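How to Set Up Drink Shelves in a Corner
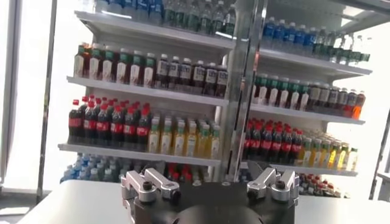
Strebel, April

If you have ever tried to keep a good stock of bottled drinks in a small shop, a break room or a big family pantry, you know how quickly the whole thing turns into a jumble. Corners are my favorite place for them. Two white shelving units set at an angle, with one facing you and the other running off to the side, will hold a surprising amount and still let you see what you have.

Start with the units themselves. I used two from the Grokedska range, and they took me most of a morning (with a long coffee in the middle, I admit!). Put them up empty, push them together until they meet nicely at the seam, and check that neither one rocks. Please do this before a single bottle goes on – I once had to unload 100 bottles of iced tea to fix one foot, and I was not cheerful company that evening.

Shelf boards with a thick, rounded front lip are lovely for this job. They are kind to your knuckles when you reach in, and they give labels a clean line to sit behind.

Now sort your bottles on a table close by. Any flat surface will do, so long as you can spread out a bit. Group by drink first, and then by cap color if you have several kinds of the same thing. Clear water bottles can go together up high, blue caps and green caps in one cluster. On the tier under the water, try a row of something with color to it. Reddish-brown drinks with green caps and cream labels look very handsome next to dark brown bottles with white caps and bold black lettering, and you can tell them apart from clear across the room.

Turn every label to face front as you go. It feels fussy for the first few minutes and then your hands just do it. Slide new bottles in behind the older ones, and leave enough space above the caps to tip a bottle forward and lift it out.

If you are ordering by the case, jot down what each shelf holds once it is full. I keep mine in an Aketti notebook, and it has saved me from buying far too much water more than once. Wipe the boards with a barely damp cloth whenever a row runs low, and let them dry before you fill the row again.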